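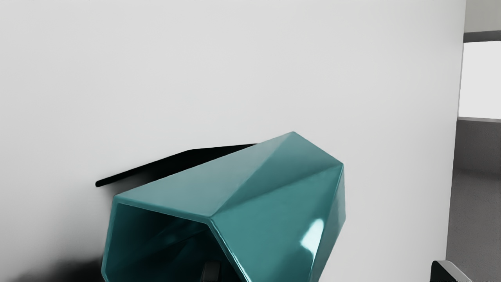 2 min read

Filed under: Guides > Simulator > First Scene
Print this page | E-mail this page

Section 9: Loading the vase scene in Plender

Okay, you've got Plender installed and the Bridora arm pack unzipped, so let's get something on screen! I like starting people on the teal vase (the faceted one, lying on its side) as it's shiny and hollow and shows up bad settings fast.

1. Open Plender and pick Scenes, then Astley Room.
2. Drag the vase in from the Props tab. Mine is number 117 in the list, yours may have moved if you've added your own stuff.
3. Set roll to 90 so it tips over, and let it settle before you touch anything else.
4. Switch to the close view. You want the open six-sided mouth and a good bit of the white wall behind it.
5. Turn reflections to High. Look for a pale glint on one of the side panels. If it's all flat teal, go back and check that the light is on.
6. Hit Save As and give the scene a new name!

Note: the close view crops things pretty hard. Zoom out 2 clicks if you need the whole vase.

Caution: don't run the arm with Collisions turned off. It'll slide right through the rim and your practice runs will be junk (I lost a whole evening in June to this).

Next up is Section 10, the Muriithi grip settings.

170 shares | 9 comments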